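Forum > House & Home > Walls and Paint

Red next to tile: where do you stop the paint?

wornar_mills
We're redoing the back hall in our place in Surnville. One wall is getting painted red and the wall it meets is tiled. I've had 2 quotes from painters and they disagree. One wants to run caulk down the corner and cut the red in against it. The other says leave the grout line alone and tape it. Who's right?

tapefirst
Tape. Caulk on that corner will pick up dirt and in a year you'll have a gray stripe next to your red.

Faltel88
Disagree with the tape-only answer. Tile and drywall move at different rates and a grouted corner will crack. Use a paintable siliconized acrylic, let it cure overnight, then paint up to it. I did mine that way and it still looks fine.

wornar_mills
The corner is grouted now and there's already a hairline crack near the floor.
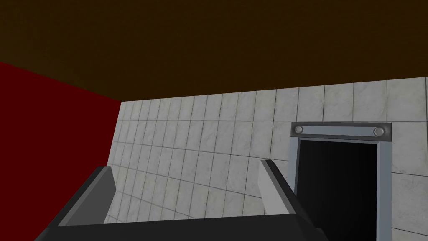

The other thing is coverage. The red I want is a deep base and the store told me 2 coats would do it. My neighbor says reds never cover in two.

tapefirst
Your neighbor is right. Get a gray tinted primer under it. Over white primer I needed four coats of red and could still see roller marks in the afternoon.

Faltel88
Agree on the gray primer. With a crack there already I'd rake out the grout and caulk it – painting over it won't hold.

tapefirst
Fair enough on the crack. If the grout was sound I'd still leave it. Pull the tape while the paint is tacky, whatever you do.

jitpraphai_tile
Tile setter here. Change of plane gets caulk, every time. Most grout makers sell a color-matched one, so the gray stripe problem is mostly people using bright white from the bargain shelf. Sanded caulk if your joints are sanded grout. Mask both sides before you run the bead.

wornar_mills
OK, going with matched caulk and gray primer. Will the red stick to that caulk if I go over a little?

jitpraphai_tile
Check the tube. If it's 100% silicone, no.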